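Notebooks > Virnier > Viral assays

June – entered by the assay bench, Virnier

Repeat of the plaque assay on the Rerau compound, same virus stock as last time. Cells were a bit thin in the outer wells, so I left those out of the count. Drug went on 2 hours after infection, not at the start as in the Bavel protocol. Overlay set fine.
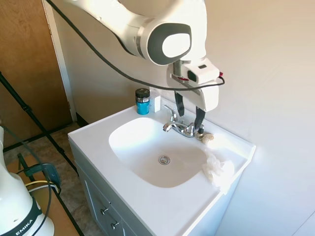
Plate reading

Untreated wells gave 60 plaques at the working dilution. Wells with the compound gave 13. Plaques in the treated wells were also smaller, with fuzzy edges, and a couple were hard to call. I counted those as plaques. Solvent control looked the same as untreated.

Stain was the old crystal violet. It needs filtering before the next run – there were specks on two plates.

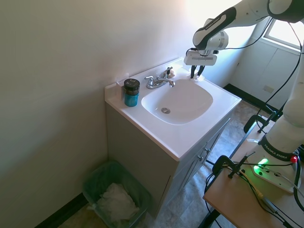
Sink and faucet, arm at the back right corner.

Ran the numbers through Pop. It still drops the last row of the plate file unless there is a blank line at the end, so check that before trusting the mean. Fixed by hand for now.

Open point is whether we see less virus made or just slower spread. Plaque size alone won't settle it. 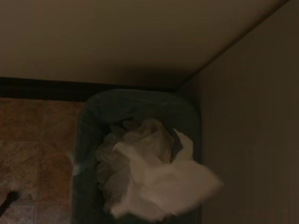

Bavel replied that a single-cycle growth curve would separate the two, and asked for samples at 5 hours as well as overnight. They also want the drug added at the start in one arm of the run, so it lines up with their data.

Will do both. Need to thaw a fresh vial of cells first, passage number is getting high.
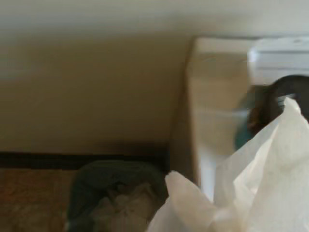 Wall and baseboard, carpet at lower left.

Stock left: enough for one more full run. Ask Rerau for more powder, same lot if they have it.

Virnier shared notebooks | Contact the bench | Back to top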